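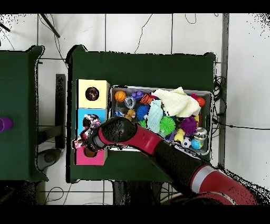 Opinion > Robotics > Training Data

18/11/2025
By Unnur Hafstein

Laboratories that collect examples for robot learning still report their work by volume. At Selow we recorded 4,000 sorting examples, and I no longer regard that figure as our main result. A crumpled towel, a knotted rope and a spiky ball ask different things of a gripper, and a total hides how often each was attempted.

My colleague Ingvar Norðdahl would discard every failed attempt. I disagree. The 47 failures we kept in July – each labeled with the object and the stage of the task – have shaped our collection plan more than any week of clean runs. Funding bodies should ask to see such records before they ask for a larger total.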